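La pinza deja de detectar el borde de la bandeja cuando hay agua dentro – ¿calibración o mecánica?

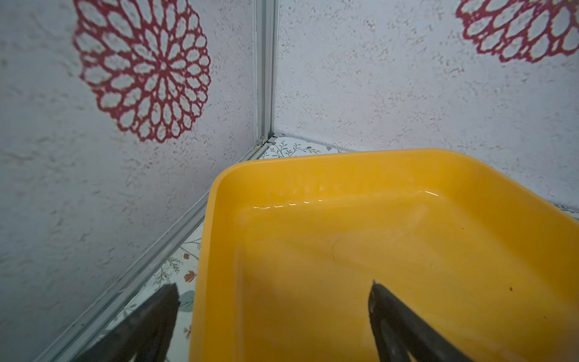 Pregunta de Danilo Estrella, 22 de julio

Tengo una celda pequeña con un brazo de mesa y pinza paralela de dos dedos. La tarea es simple: bajar a la bandeja amarilla, tomarla por el borde y desplazarla hacia el centro de la celda. El controlador es un Kernex y la cámara va en la muñeca. La calibración mano-ojo la hice en febrero y no la he repetido.

Con la bandeja seca el ciclo termina bien. Con una lámina de agua en el fondo, el programa da una altura de borde errónea y los dedos bajan de más o se detienen antes de tiempo. De 1.078 ciclos registrados, 30 terminaron en parada por fuerza, todos con agua.

Lo que ya he comprobado:

- Apertura de la pinza: correcta, sin holgura apreciable.
- Tornillos de la brida: reapretados.
- Exposición de la cámara: automática. En fija no lo he probado.
- Posición de la bandeja: siempre en la esquina, junto al perfil vertical.

Las paredes tienen un fondo moteado con flores rojas grandes y el suelo lleva un estampado de ramas y hojas. Puedo cambiarlos, pero preferiría no hacerlo porque otros programas se ajustaron con ese fondo. ¿Recalibro todo o el problema es otro?

Respuesta de Vittoria Pace (marcada como útil)

No empieces por recalibrar. Si la calibración estuviera mal, fallaría también en seco y el error iría siempre en la misma dirección.

Lo más probable es el brillo. En tu foto hay una fila de destellos blancos en la línea de agua, cerca de la pared interior del fondo. Un detector de bordes por contraste los puede tomar por el reborde, que está más alto. Yo seguiría este orden:

1. Pasa la exposición a manual y bájala hasta que los destellos dejen de saturar. Anota el valor.
2. Segmenta por color antes de buscar el borde. Con un amarillo tan saturado la máscara es fácil, y las flores rojas y el estampado del suelo quedan fuera.
3. Toma solo el contorno exterior de la máscara. Todo lo que caiga dentro de la bandeja se descarta, reflejos incluidos.
4. Limita el área de búsqueda para dejar fuera el perfil metálico de la esquina y el rodapié, que también reflejan.
5. Repite 20 ciclos con agua y 20 en seco, sin tocar nada más, y compara la altura calculada.

Si después del punto 5 la diferencia persiste, entonces sí: verifica la calibración con el patrón en tres alturas distintas.

Otra cosa. Limpia la bandeja entre series. Se ven un par de motas oscuras y algo parecido a un pelo o una fibra en el fondo. Con un umbral bajo, eso también genera contornos.

Respuesta de Sandro Santoro

A mí me pasaba algo parecido y cambié los dedos por unos más largos de Vasano. Desde entonces bien. También puedes poner un filtro polarizador.

Respuesta de Rosalba Sanna

El polarizador ayuda según el ángulo, y con la cámara en la muñeca el ángulo cambia durante toda la aproximación. Si lo montas, fija una pose de captura única y mide siempre desde ahí.

Revisa además el mantenimiento. Trabajando con agua conviene secar los dedos al final del turno y mirar las guías. En nuestra celda engrasamos cada 1.000 ciclos y comprobamos el cero de fuerza con la pinza vacía. Un cero desplazado adelanta o retrasa la parada y se confunde con un error de visión.

Comentarios

Danilo Estrella: Exposición manual y contorno exterior aplicados. 20 ciclos con agua, ninguna parada. El cero de fuerza estaba ligeramente desviado, lo he corregido también.

Rosario Benedetti: ¿La segmentación la haces en HSV o en RGB?

Danilo Estrella: HSV. En RGB la máscara perdía las zonas más pálidas del fondo.

Sandro Santoro: Lo de los dedos sigo recomendándolo.

Contacto | Normas de la comunidad | © Skunddale | Volver arriba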